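August 20, 2018

Notebook, connectivity work, continued from the May pages

Picking this back up after longer than I meant to leave it. Suryani asked me this morning where we had gotten to with the retry problem between Mirno and the billing service, and I started to answer her and then realized I was making half of it up from memory, so here I am with coffee and a fresh page.

Where things stood in May

We had put the sidecar proxy in front of Mirno only, with everything else still talking directly. Aatos wanted to do the whole cluster at once and I talked him out of it, and I still think I was right, though he has been very gracious about reminding me that we are now running two kinds of networking instead of one. The control plane lives on Nadine, the old build machine, and the proxies pull their config from there every 28 seconds. I no longer remember why 28. Rizal thinks I mistyped 20 and then got attached to it, and he may well have a point.

Today's run

Started the load script a little after nine with retries set to two at the proxy and left the client library alone. Mirno itself was perfectly happy. Billing was not. It logged 817 calls for what should have been a much smaller batch, and for a good while I was sure the script had gone off and run itself twice. I checked that first, and then checked it again because I didn't believe myself.

Jarmila came by, looked over my shoulder and asked, very kindly, whether the client library had its own retries. It does, of course! It has had them since before any of us worked on it. So a failed call gets tried again by the library, and each of those tries gets tried again by the proxy, and poor billing sees the lot of them multiplied together. I had read about exactly this and nodded along and then gone and built it anyway.

Turned the library retries off and kept the proxy's. The extra calls went away on the next run. Latency at the slow end is still worse than the direct path, by around 27 milliseconds, and I don't have a good story for that yet. Wahyudi suspects the TLS handshake is being redone on every connection because keep-alive is off by default in our proxy config. I like that idea, mostly because it would be easy to fix, so I'm trying not to like it too much until I've measured it.

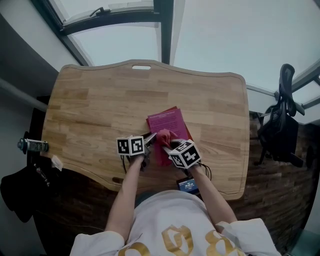
Things to sort out before the next run

Turn keep-alive on for the Mirno proxy and run the same script with nothing else changed. I mean nothing — last time I bumped the log level too and spoiled the comparison.

Ask Aatos whether Santoro has its own retry loop. It is the next service due for a proxy and I would rather not learn this lesson a second time.

Write down in one place who owns timeouts. Right now the library says one thing, the proxy says another, and the load balancer has opinions of its own.

Rizal wants the dashboard to show original calls and retries as separate lines. Good idea, and he has offered to do it, bless him. The proxy already exports both counters, so it should mostly be a matter of fixing the query.

Somebody please find out what happens to Mirno when Nadine is rebooted. I believe the proxies keep their last good config and carry on, but I've only read that in the docs and haven't tried it here.

Left the library retries off on the test cluster only. Production is untouched. Suryani has the config diff if anyone wants to look it over.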